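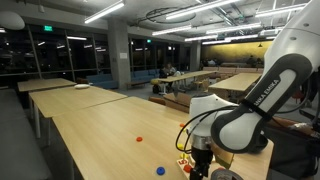 Windthorpe open evening, who else went?

rilo_marnie
Posted 9:14 pm
Just got back from the November open evening at Windthorpe and my feet hurt. I got there when the doors opened and stayed 2 hours, mostly parked at the arm table. Yanling Xu was running it and she was so patient with everybody's questions (mine included, I had a lot). She says they have 29 pick-and-place tasks on their list and the rings are the ones she likes showing people. I could have watched rings all night!

ostitz_dan
Posted 9:31 pm
I went too and I'll be the grump. It's slow. My kid timed one ring at 16 seconds and then wandered off to find snacks. I drove in from Ostitz for that?

rilo_marnie
Posted 9:40 pm
Oh come on Dan, it's a demo in a room full of people, I'm fine with slow. Got this one on my phone while I was standing by the bench. 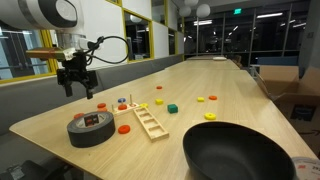 Gripper over the table, with the rings, the peg toy and the blocks

fang_fan
Posted 10:02 pm
Is that a little ladder next to the pegs? What's the ladder for?

rilo_marnie
Posted 10:05 pm
Yep, a ladder. I forgot to ask, sorry!

Mariann Sárközi
Posted 10:20 pm
Dan, I kind of agree about the pace, but I liked that they talked about the misses. At the Rilomside one last year it was all slides and we didn't get near a robot. I'd take this over that any day.

ostitz_dan
Posted 10:26 pm
Ok, better than Rilomside, I'll give you that. Still want to see it go faster. Parking was terrible too

fang_fan
Posted 10:41 pm
Are they doing another one in the spring? I'd bring my dad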